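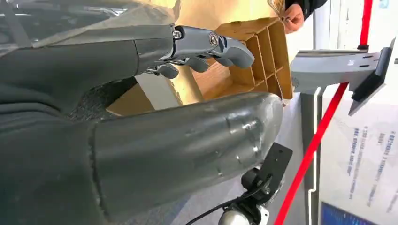

When should a small shop put a robotic hand in the budget? After it has budgeted for replacement skins, spare cables and a person's time, and there's still money left.

October 29, 2018
By Meifang Yin

I know that's a gloomy way to open, and I like robots! I've been helping small companies plan their equipment spending long enough to have sat through a lot of demos, and I still lean forward in my chair when the fingers close on something. But it's planning season, everyone wants their wish list in by November, and I keep seeing the same line on it: one robot hand, one price, done.

It's the "done" that bothers me.

Look at any hand that has been doing work for a while. The thumb gets scuffed. It picks up scratches and a pale worn patch near the tip, right where it does most of its gripping. That's a finger doing its job, the same way a good pair of work boots goes at the toe. You wouldn't buy boots for a crew and plan on never buying boots again, but I've seen a five-year budget with no money for fingertips at all.

Abílio Patrício runs the parts room at Mernton, where they sort small hardware into divided trays, and he did his budget the other way around. He started with the job. How many trays get moved in a shift? Who fills them? What happens when one is set down crooked? He came up with 672 trays a week, and only then did he call anybody for a quote. The first one, from Runico, was for a five-fingered hand, very pretty. The second was for a plain two-jaw gripper that cost a lot less and would have needed a different tray. Changing the trays meant buying 200 new ones – and relabeling every single one, which he hadn't thought of until his night lead asked who was going to do it.

He went with the hand, by the way. I'd have guessed the gripper, and I was wrong, and I've stopped guessing for other people. The old trays fit the shelves and the carts and the habits of everyone in the building, and that was worth paying for. But he also put $2,000 a year next to it for wear parts, and he put down 46 hours of his own staff's time for setup. His boss crossed out the hours. Abílio wrote them back in (good for him).

Those hours are the part I'd fight for, if you only have the energy for one fight. People still stand next to these machines. They reach in, they hold the fiddly little thing, they move a cable out of the way. If the plan says the labor line drops to nothing on delivery day, the plan is wrong, and somebody on the floor will be blamed for it in the spring.

My friend Remigiusz Jasińska thinks I'm too cautious. He says prices keep falling and a shop that waits for a perfect spreadsheet will wait forever, and okay, fair enough. I'm not asking for perfect. I'd just like the spare thumb on the same page as the robot – same request, same signature – so you aren't begging for it later.

And ask the seller how long a replacement takes to arrive. Get that in writing before you talk about the price.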